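Ordale puts a price on "refillable" tableware, but where are the refills?

11/10/2022
By Kartini Osman

Ordale, the homeware firm behind the Fudberg storage range, has launched a line of small table cups that it says will cut waste in office kitchens and meeting rooms. The cups are plain, tan and handleless, and they go on sale in November at £11 for a set.

The company's launch notice uses the word "refillable" in its first sentence and again in its last. In between there is very little about what that means. A cup is a thing you can fill again. So is a jam jar, and most of us have a cupboard full of those.

Ordale says the line, named Santoso, is meant to stand on desks and hold the small things that otherwise end up loose: paper clips, toothpicks, sugar sticks, spare buttons. A buyer who signs up to the firm's refill plan gets a top-up pouch of whatever they keep in it, posted every 2 months. The plan costs extra. The notice does not say how much extra, and a request for the figure had not been answered by the time this was published.

There is also the question of the material. Shop listings sent out ahead of the launch call the cups "natural fibre" in one place and "wood-based" in another. Those could mean the same thing or two quite different things, and it matters to anyone deciding which bin an old one goes in. Asked to pick, a spokesperson for Ordale said the wording was "being harmonised" and that full care labels would be in the box.

Vultance, which supplies stationery to 25 offices in the region and has agreed to stock the line first, was more relaxed. Its buyer said customers liked a desk to look tidy and were not going to read the label very closely. That may well be true, though it is an odd thing to say about a product whose whole pitch is that people should care what it is made of.

The claim about tidiness is at least one that can be thought about without a laboratory. Put a cup of this size on a clear white board and it looks neat enough. Most things do. The trouble with desks is that they rarely stay clear, and a small cup with no lid and no handle has to compete with mugs, chargers and post. It is easy to knock over and easy to lose behind a screen.
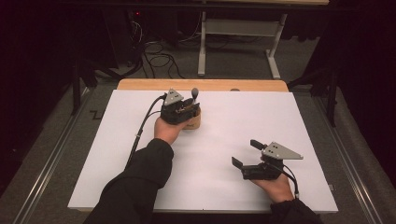 Ordale's answer is that people should buy more than one. The launch notice suggests keeping 2 sets, one for the desk and one for the kitchen, and gives a suggested layout for each. At the full price that is £22 before a single refill has been posted, for something that does the work of an egg cup.

None of this makes the Santoso a bad cup. It is small and unfussy, and there are far uglier ways to store paper clips. But the firm is selling it as a way of cutting waste, and it has not yet said how much waste, compared with what, or whether the refill pouches can themselves be recycled. The older Fudberg boxes were sold with the same sort of promise, and the return scheme that went with them was closed to new customers last year.

Vultance says it will take orders from the start of November. Ordale says details of the refill plan, including the price, will be on its website before then.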